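Ticket 3802
Product: Kavenik pick-and-place kit, trial licence (simulator plus controller package)
Raised by: Wulilis, evaluation bench
Vendor: Villari support
Priority: Medium (asked for High, changed by vendor)
Status: Open, waiting on vendor
Opened: November 5, 2021

Summary

Bowl task does not behave as the brochure says it should. The kit is sold as working "out of the box" on the sample tasks that ship with it. We have used the sample task, the sample scene and the default settings, and we can't get the success rate printed on the page. We would like to know whether that rate was ever measured on the version we were sent.

Environment

Trial build downloaded from the Villari portal in August, updated once when the portal told us to. Sample project is Tiêu, the one recommended for new customers. No custom code, no custom models. Graphics driver is the one on the approved list. Licence checks out, no warnings at start-up.

What we expected

Arm moves above the bowl, lowers, takes the rim between the fingertips, lifts, holds, sets down. The guide calls this the simplest task in the set and suggests running it first to confirm the install.

What we get

We ran 230 attempts overnight with the default seed list. 148 were logged as a success. The product page says "near perfect" for this task, and I don't think anyone would describe our result that way.

The failures don't look random. In nearly all of them the log shows the arm reaching its pre-grasp pose without complaint, then closing the fingers a little to one side of where it ought to. Sometimes it nudges the rim and the bowl slides. Sometimes it closes on nothing at all and the controller still reports "grasp complete". The second one bothers me more. A miss I can live with during a trial, but a miss written up as a finished step makes every other number in the report suspect, including the 148.

Steps to reproduce

1. Open Tiêu, load the bowl task.
2. Leave all settings as they are.
3. Run the default seed list in batch mode.
4. Open the results table and compare the "grasp complete" column with the bowl height at the end of each attempt.

Step 4 is ours. The guide stops at step 3 and tells you to read the green banner.

Already tried

Clean reinstall, no change.
Second workstation, same result on the same seeds, so I'm fairly sure it isn't our hardware.
Slowed the approach speed by half. Slightly fewer slides, same number of empty grasps.
Turned off the "smart alignment" option that the sales call spent so long on. This made no difference we could measure, on or off. I'd like someone to tell me what it does.

The render for one of the bad seeds is attached. The gripper is open and over toward the left of the bowl, with the right fingertip close to being above the left side of the rim. The log gives this pose as "aligned, error zero".
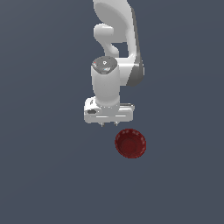 Villari Support wrote back that the pre-grasp pose is allowed to sit off to one side, that the final correction happens during the descent, and that a still taken before the descent can't tell us whether alignment has failed. They asked for the full joint log and for us to confirm we had run the calibration wizard.

Fair point on the still, and I've sent the joint log for that seed and for every other failed one. I'd add that the log shows no sideways correction during the descent on any of them. The hand goes straight down from wherever it stopped. If there is a correction stage, it isn't running, or it is running and being told there is nothing to correct.

On the calibration wizard – yes, it was run, on both machines. I'm not sure what there is to calibrate in a simulated scene where the software placed the bowl itself and knows where it is. If the wizard matters here, the guide should say so. At the moment it's in an appendix under "physical installations only".

Vendor update

Support confirms they can see the empty grasps in our log. They say the "grasp complete" flag is set when the fingers stop moving, whatever they stopped on, and that this is as designed. They suggest we write our own check on bowl height. A fix for the missing correction is "under review", no date given. They have also suggested we move up to the paid tier, where the grasp planner is newer.

Our response

We've written the height check, it took less than an hour. I don't accept "as designed" for a flag with that name, and I'd ask that it be logged as a defect.

We won't be moving to the paid tier to find out whether the bowl task works there. If the newer planner fixes it, please run the same seed list on it and send us the raw table with the end heights included. A video of one good run won't help.

Still needed from Villari

The version the published success rate was measured on, and how success was decided.
Whether the correction stage is meant to be active in the trial build.
What smart alignment changes, in plain terms.
A date for the fix, or a statement that there won't be one before our trial ends.

Workaround for anyone else on the Wulilis bench using this build: don't read the banner, sort the results table by end height and treat anything still at table level as a fail. The script is in the shared folder beside the joint logs. Leave smart alignment at its default so our runs stay comparable.

Ticket to stay open. Please don't auto-close it for inactivity, the last one was closed while we were waiting on you.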